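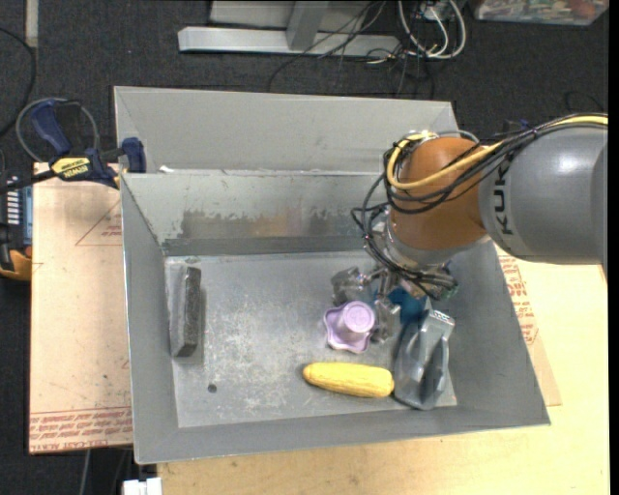
Sheet-metal bins, part 2. Last time was welds and corner radii. Today: floors, slopes and what wear tells you. Short thread.

1/ Sloping walls exist to bring parts back to the middle. A vertical wall gives you a dead strip along the base where small items stand on edge and stay there.

2/ Slope costs floor area. On the Sukdale drawing we gave up 59 mm per side. Tekle Alemneh argued for less. We kept it.

3/ Bare metal scratches. Whitish marks on the floor are cosmetic. Run a fingernail across one. If it doesn't catch, leave it alone.

4/ The back wall scuffs in a horizontal band. Write down the height of the band when you inspect. If it moves up between inspections, the bin is being overfilled.

5/ Paint: we tried it once, at Gristurside. It chipped, and the chips ended up in with the product. Bare since then.

6/ Check the seam where the upper panel meets the back wall. Paper and label scraps lodge there. Plastic scraper, then a dry cloth. No solvent.

7/ Any hole in the floor gets deburred on both faces. The underside is the one people skip.

8/ Our interval is 400 hours for a wipe-down and a look at the seams. Brynhildur Oddsson keeps the log and would like legible handwriting.

9/ Part 3 is lids. Probably May.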